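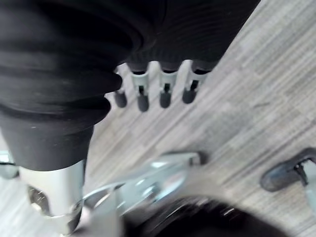 Down at floor level, grey wood-grain look and a caster wheel off to the right.

I have been waiting months to write about floor rules! Every guide I read when I started at Clenberg was about emergency stops and speed limits, and those matter a great deal, but most of my day goes into the bit between the robot and the ground. So when Widad Tannous asked me to redo our working rules in February, I started from the bottom and went up.

The old document had 196 lines. Some were brilliant, some were the same line three times in different moods. Selma Leka and I cut it down over a lot of tea, and the version we use now fits on 2 pages, taped up by the door.

Rule one is my favourite. Before any run, someone crouches and looks at the floor from the robot's side. Standing up, you miss things. Go low and you start spotting casters, clips and chair bits, anything a gripper could catch on the way past.

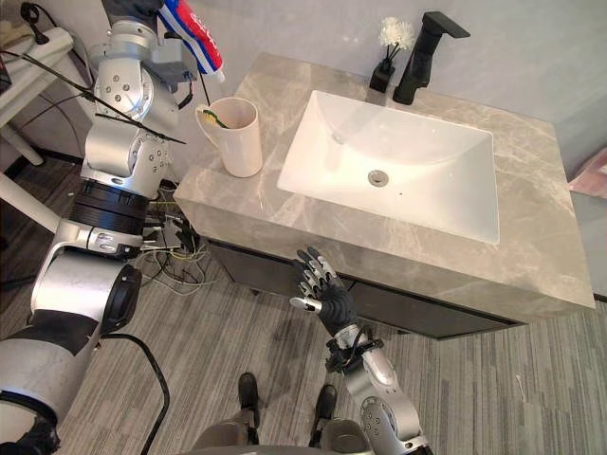

Toothpaste up high, toothbrush in the mug, cables down by the cabinet.

Rule two is cables, and we argued about it for ages. Anas Mansour wanted every cord off the floor, full stop. I'd love that too, but a lot of setups have to change three times before lunch, so we landed on this: know where each cord goes, keep slack away from the feet, and say out loud which one you're moving. (Saying it out loud felt silly for a day or so. Now I do it at home with the vacuum.)

We also wrote down what counts as a fair task. For the bathroom vanity that means a real sink, a real mug, a real tube, and things left where a person might leave them. Tidy the counter too much and you learn very little about bathrooms.

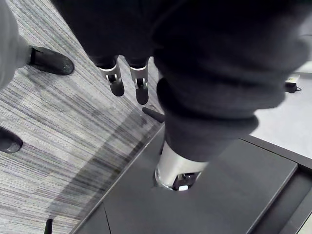 Fleece sleeve, dark board, and two black shoes on the carpet.

Rule three covers people. If you're standing within reach, you tell the operator, and they answer you by name before anything moves. Closed shoes, always. Sleeves and covers on the arm get checked for bunching at the joints, and Elie Bitar added a lovely line about checking the power adapters on the floor while you're down there anyway.

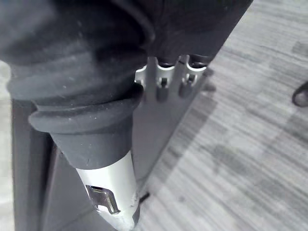

Rubber collar over a white tube, with a little metal latch clip on the front.

Rule four is the newest and the nerdiest: look at the small parts. Latches, clips, collars, pegs. Give them a proper look at the start of the day and write down anything that seems different from yesterday, even if you can't say why it bothers you. Our notebook is up to entry 2173 and I will happily read it to anyone who visits.

Still to sort out is who signs off when a setup gets changed halfway through a run. Dagmar Matoušek has a draft, I have scribbled all over it, and she is getting it back tomorrow morning.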